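Pamora Bake Swap Is Back, and I Am So Ready

Sunday, February 14, 2021

Guess what, bread people! The Pamora bake swap is on again, and this time we've got more than 600 folks signed up (I had to read that twice). You bake 2 things, drop them at the Ginting Street hall between 5 and 8, and go home with two things somebody else made. We skipped it in October and I missed it like crazy.

The rules are the same as always. No cream, no custard, and please write down if there are nuts in it! Bring your bread in a basket if you have one, and put your name on the bottom so it finds its way back to you. I'm hoping for lots of long loaves this year, plus something small and round to go with them, like the pair in my wicker basket.
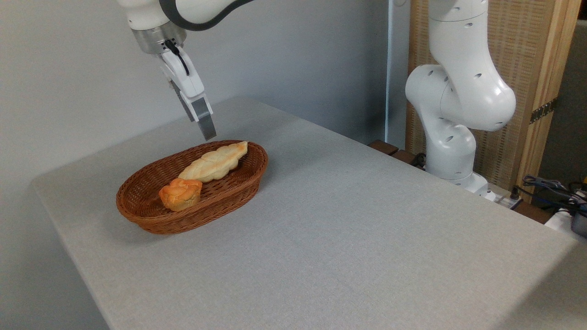
Ilgın Karakaya wrote in to ask if store-bought dough counts, and said hers never rises in this cold anyway. Yes, it counts! Set the bowl near the stove and give it an extra hour. Sign-up stays open until Friday at the hall.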